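Heltarik Waschtischarmatur, Serie Clukine

Art.-Nr. 2829 – Einhebelmischer für Waschbecken, Auslauf fest

Der Clukine ist ein Mischer für das Bad und das Gäste-WC. Die Höhe beträgt 17 cm, so dass man auch einen kleinen Eimer gut unter den Auslauf stellen kann. Der Hebel bewegt sich leicht und bleibt in der Stellung, die man gewählt hat. Wir liefern die Armatur mit 2 flexiblen Schläuchen, Dichtungen und Befestigungssatz. Das Ablaufventil ist nicht im Preis enthalten, man kann es unter der Art.-Nr. 2858 dazu bestellen.
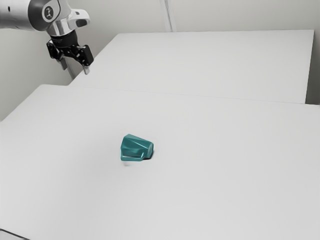
Passt der Mischer auch zu einem Durchlauferhitzer?
Für drucklose Geräte ist er nicht geeignet. Bei einem Druckgerät können Sie ihn ohne Änderung anschließen.

Zur Pflege genügt ein weiches Tuch mit etwas Seifenwasser. Bitte keine Essigreiniger verwenden – die Oberfläche wird sonst mit der Zeit matt. Das Sieb im Auslauf lässt sich mit einer Münze herausdrehen und entkalken.

Lieferung
Ab Lager Listeddale, Versand durch die Firma Ghaffari. Die Ausführung Schwarz matt ist erst ab Oktober wieder lieferbar, Chrom haben wir ständig vorrätig.

Stand der Angaben: 20. Januar 2023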